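Power strips on workbenches: loose on the top, or fixed down?

Forum: Workshop and Bench Setup > Electrical

ohmward_bound
Posts: 596
I'm redoing a bench with a white top and a light wood strip along the back edge. Current arrangement is a short power strip sitting loose on the surface, cord running off the back. Load is small stuff: a charger, a lamp, one plug-in adapter. Nothing with a heating element.

The cord is the part I keep going back and forth on. There is more of it than I need, so it ends up in a loop near the back edge before it drops off. 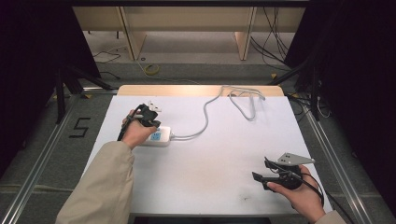 The loop itself carries very little current and I'm not worried about it getting warm. What I don't like is that it springs back whenever the strip is moved, and the strip is light enough to get dragged along with it. Options so far are adhesive hook-and-loop under the strip, screws through the back, or a Raltwood clamp bracket on the wood edge. Preferences?

benchleg
Posts: 1,390
Screws, if the housing has keyhole slots on the underside. If it doesn't, do not drill it. You have no idea where the bus bars run. Hook-and-loop will hold for a year or so and then the adhesive creeps.

tin_and_rosin
Posts: 212
Disagree on screws. A strip fixed flat on the work surface collects whatever falls on it, and with open slots facing up that means wire clippings. Mount it vertically on the back edge or under the front lip. I had a Plolwood unit flat on my bench and ended up shaking solder bits out of it.

Also, get the top clear before you decide anything. Mark out where your hands go during normal work and put the strip outside of that.
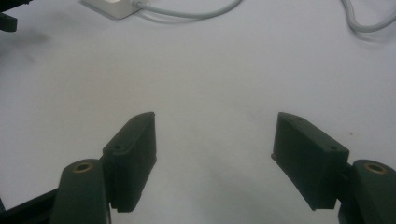
White top, nothing plugged in on this part of it.

ohmward_bound
Fair point on the clippings. I do cut leads at that bench, though mostly at the other end. Under the front lip is out – I sit close and would hit it with my knees.

benchleg
Vertical on the back edge means reaching over the work every time you unplug something. I would take the debris risk and use blanking caps in whatever isn't occupied. They cost next to nothing.

tin_and_rosin
Blanking caps get lost. And if there's a switch for each outlet you don't need to unplug much anyway, so the reach isn't a real objection.

socket_sorter
Posts: 88
Before anyone fixes anything: which outlet pattern is it? The combined type, with slots for both two-pin and three-pin plugs, varies in grip from one maker to the next. I had a Msimang strip that held three-pin plugs fine and let two-pin plugs sag. Mounted vertically, that gets worse. Flat, the plug's own weight helps keep it seated.

ohmward_bound
Combined type, light blue panels in a cream body, and a rocker for each outlet.

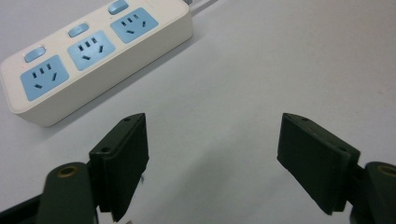 Two-pin plugs are most of what I use, so the sagging matters to me. I'll hang the heaviest adapter in it sideways for 2 days and see if it moves. If it stays put I'll go with the back edge.

socket_sorter
Reasonable test. Try it in every outlet, though. The one that gets used most will have the weakest contacts.

benchleg
And leave the rocker off while you do it. A half-seated plug under load is how contacts get pitted.

tin_and_rosin
Agreed on that much. For the cord, don't coil it tight. One loose loop with a wide bend, held by a single clip under the back edge. I allow 25 inches of slack between the clip and the strip so it can be lifted off for cleaning.

benchleg
That's too much slack for a strip that's fixed in place. It isn't going anywhere.

tin_and_rosin
It is if it's on a bracket. I take mine down every October and wipe the slots out with a dry brush, unplugged at the wall.

ohmward_bound
I'll probably cut the difference on slack. Does anyone know if the Raltwood bracket opens wide enough for a thick side wall? The product page gives a depth and no width.

socket_sorter
Mine didn't. I used the Sitov one with the longer screws and a rubber pad between the jaw and the wood. Measure across the widest part of the housing, including the corner radius, and check it against the jaw before you order.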